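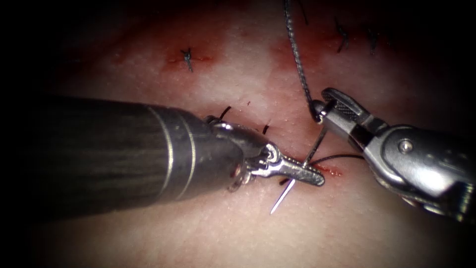

Page last changed: Tue 21 February

Home late again, feet sore, tea gone cold beside me, but I want to get this down while it's fresh.

So the robot does stitches now at our place. Well, two arms do, one holding the needle and the other minding the thread, and I stood in front of the big monitor this arvo like a kid at an aquarium. You forget how small everything is. Up on the screen the braided thread looks like rope off a boat, and you can see the pores in the skin. Three knots done already, up near the top, and I caught myself holding my breath over the next one!

I've been a theatre nurse at Grikunville for a long time (longer than some of the new ones have been alive, thank you) and my whole working life has been about where my hands are. Needle loaded, pass it, get it back, count it. Two people leaning in over the same little patch and you just knew, from a shoulder or a grunt, what was wanted next. With the Zamard the surgeon is off at the console with their head down, and I'm at the table listening to a voice come out of a speaker. No shoulder to read. We've had to learn to say everything out loud, and I feel a bit silly announcing things I used to do with an eyebrow.

The count is still mine though. I'd fight anyone for that.

What else has changed. My back, for one - I'm not hanging off a retractor half the day, and I slept right through on Sunday without the heat pack. Our registrars aren't so chuffed. They used to get their hours in by closing up, and now they book time on the practice console down in the Lekota building, where you're meant to do 1,000 stitches before you go near the real list. One of them told me at lunch she's only got 2 free evenings a week and the thing is always taken. I didn't know what to say to her. When I started you learned by being handed the needle holder and glared at.

And then the roster. Elledov came in last August to "review workflow" and we all know what that means. So far it has meant one less scrub on the robot days and a lot more cleaning and checking of instruments afterward, which doesn't show up on anyone's chart. I put that in my feedback form. I was polite about it, mostly.

I do like watching it work. I'd never say so in the tearoom. There's a neatness to those little silver jaws that gets me every time, and then I go home and sew a button on and feel quite pleased with my own two hands.

Early start tomorrow, and I still haven't washed my good clogs.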